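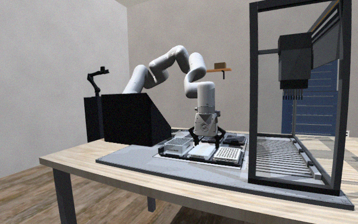
Looking after an oiled wood worktop

Wipe up standing water as soon as it is seen, above all along joints and around the tap. Use a damp cloth with a little washing-up liquid, then dry along the grain. Avoid bleach, scouring powder and steam.

Testing the finish
Put a teaspoon of water on the surface and leave it for ten minutes. If it stays in beads, the oil is sound. If it soaks in and darkens the wood, re-oil.

Re-oiling
1. Clear the top and let it dry overnight.
2. Sand with 100 grit where there are stains or scratches, otherwise go straight to 180. Sand along the grain only.
3. Vacuum, then wipe with a barely damp cloth. Wait until dry.
4. Apply a thin coat of oil with a lint-free cloth. Leave for 15 minutes and wipe off all surplus. Oil left on the surface turns sticky.
5. Repeat after eight hours. End grain takes 2 extra coats.

Spread used cloths flat outdoors to dry before putting them in the bin. Oily cloths left in a heap can catch fire.

Black marks
These come from iron in contact with wet wood, usually a tin or a cast pan. Oxalic acid solution removes them. Wear gloves, rinse twice, and re-oil the patch once dry.

Timing
A new top needs oil once a month for the first three months. After that, twice a year is enough in most kitchens. I do mine in September, before the heating goes on, and again in spring.

Subira Makori
May 12, 2022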